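Closirwood Prullimgate hand-held gripper kit: review

2/17/25
5 min read

I bought the Prullimgate kit to go with the small arm I have been building at home. The arm will get the same fingers later. For now I want to hold the tool in my hand, pick things up with it, and log how the fingers move, so the arm has something to copy. The kit cost $414 from Closirwood, shipping included. I paid for it myself.

What you get

The kit comes in one flat carton with the parts in numbered bags. Mine had the body halves, the trigger, the linkage, two finger blocks, threaded inserts, screws, and a sensor board with its cable. No camera and no battery. The build guide is a download, and the printed card in the box gives the wrong address for it. The right one is on the packing slip.

You need your own hex drivers, a soldering iron for the inserts, and a small file. The guide asks for a torque driver. I did not use one and have had no trouble so far.

Putting it together

I did most of the assembly at the kitchen table and took it to the shared shop in Skerness for the inserts, where the irons are better than mine. It took me three evenings. A person who has built one before could do it in one.

The first evening was the linkage. The pins are a tight fit and two of them needed a light pass with the file before they would go in. Do this before you close the body. I closed the body, found the trigger binding, and had to open it again.

The inserts went in on the second evening. Set the iron lower than the guide says. At the printed setting the plastic softened faster than I liked and my first insert ended up slightly tilted. It still takes a screw. The rest went in straight once I turned the heat down and let the weight of the iron do the work.

The third evening was wiring and calibration. The sensor board is made by Khamphan and it is the best part in the box. The connector only fits one way, the labels are readable, and the calibration routine is short: close the fingers, press the button, open them all the way, press it again. My board arrived on firmware 2705 and I have left it there.

Using it

The finished tool weighs 940 grams on my kitchen scale. That is fine for a few minutes and tiring after a long session. The weight sits forward of the hand, so your wrist does the work. I tried hanging a counterweight behind the grip and it helped, but it also knocked into my forearm, so I took it off.

The fingers open to just over 80 mm, enough for a mug or a paint can lid. Small parts are harder. Anything flat, like a washer lying on a table, tends to slide away from the fingers, and I ended up nudging washers to the table's edge to get hold of them. Stiff foam blocks, dowels and screwdriver handles are no problem.

The trigger has a good feel near the closed end and a vague one near the open end. In the logs this shows up as a little jitter when the fingers are wide apart. I smooth it afterward. The guide doesn't mention it.

The finger blocks are plain, with flat inner faces. I expected to replace them right away and have not. They grip well enough bare, and when I want more friction I stick a strip of rubber tape on each face. The tape peels after a week or so of regular use — cleaning the plastic with alcohol first makes it last longer.

Checking the fingers

After the build, and again any time you take the linkage apart, open the tool over a flat surface and look down at both fingers. You are checking that the tips come level and that neither block has twisted on its mount. Go over the screws and the mounting pieces by eye at the same time. A block that has worked loose is easy to spot against a light surface, and much harder to spot against my gray bench mat. 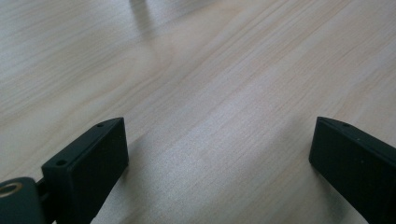
Would I buy it again

Yes, for this job. The linkage pins should fit without a file at this price, and the card with the wrong address should have been fixed. The sensor board makes up for a lot. If you only want a gripper to bolt onto an arm, and never plan to hold it, there are cheaper kits and you won't need the trigger or the grip.

I have asked Closirwood if they will sell the finger blocks on their own, as I want a second pair to cut down for small parts. They said maybe later in February. My arm still needs its wrist joint before any of this goes on it.

Contact | © 2025 | Back to top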